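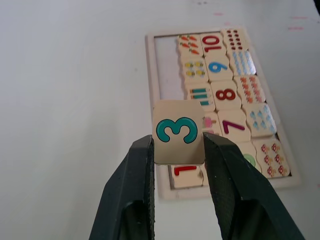
Bodine, 8/25/25

Wooden number puzzle: tiles bind in the tray, and pink marks on the tabletop
Asked in Household & Play Equipment. Viewed 511 times.

gelis_shelf

I have a wooden number-matching puzzle. It is a shallow tray with a raised border and square tiles that lie flat in it, numerals on some and things to count on the others (carrots, a car, dots and so on). It gets used on a white tabletop and goes back on a shelf at the end of the day.

Two problems.

First, the fit. When the tray is nearly full, the last tile or the last few will not seat. They sit proud at one edge and have to be pushed. If I take everything out and start over, sometimes the same tile drops in with no force at all. I have not sanded anything. The tray was wiped down with a wet cloth several times in the spring, in case that matters.

Second, the table. It has faint pink marks on it, a few streaks and a small smudge. I do not know what made them. I would like to know if they can transfer to the underside of the tray or the backs of the tiles, and what will take them off without dulling the surface. It is a matte white top and I have no paperwork for it. I have a bottle of Dusteck spray here but have not tried it.
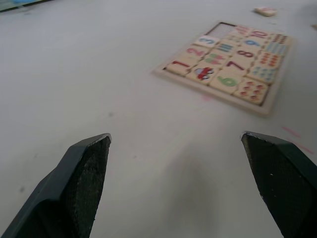
Numeral tiles 1, 2 and 3 along one side, with the slot past the 3 still open.

I would also take advice on what order to load the tiles. At present it is whatever comes to hand.

benchlevel_2
Member, 2,804 points

Take the fit first. Square tiles in a bordered tray have very little clearance, and what there is gets used up by small gaps between neighbors. If each tile sits a hair off, the error adds up along the row and the last slot comes out narrow. That explains why the same tile drops in on a second attempt.

Load from one corner. Set the 1, push it against both borders with a fingertip, then set its picture tile against it. Work along the border and keep each tile tight to the one before. Finish at the opposite corner. If you fill the outside first and the middle last, you are likely to get the problem you describe.

Then check for swelling. Empty the tray completely and try one tile in each position along the border. If it binds everywhere, the tile has grown. If it binds in one position only, look for grit in the corner of the recess. A dry toothbrush clears that. Do not use a damp one.

If the wood did take up water, leave the tiles out on edge, not stacked, in a dry room for a few days and test again. Keep them away from the radiator. I had a set that was tight from about April and loosened on its own by December when the heating was on.

Sanding is the last thing to do. If you must, use fine paper on a flat block, two strokes on one edge, then test. Stay off the printed face.

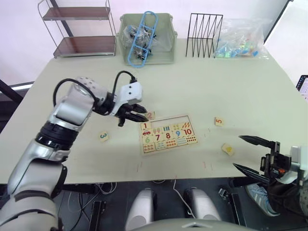
As for loading order, I lay the loose numerals out beside the tray before starting, face up and all turned the same way. It is easier to find the 2 or the 5 on a bare white table than in a pile, and the tiles do not scuff each other. Upside-down numerals are the usual cause of a 6 and a 9 changing places. Check the picture tile next to it if you are in doubt.

On the marks, I have no opinion. I use a cloth.

ishida_top

On the pink marks: this could be marker, crayon or dye from something else, and the treatment differs. Start with plain water and a white cloth. If the cloth picks up color, carry on with water and a drop of dish soap. If it does not, put a little rubbing alcohol on the cloth, test on a spot near the edge, and wait 30 minutes before judging the finish. I would not start with the Dusteck. I don't know what is in it.

For transfer, press a damp white tissue on one mark and lift it. Color on the tissue means it can get onto bare wood. Clean and dry the table before the tray goes back on it.

My tiles are tight too and I just push them.

gelis_shelf

Started from the corner with the 1 this time and the last tile went in flat. One tile is still tight in every position, so I have set it out on edge. Will do the tissue test on the table next.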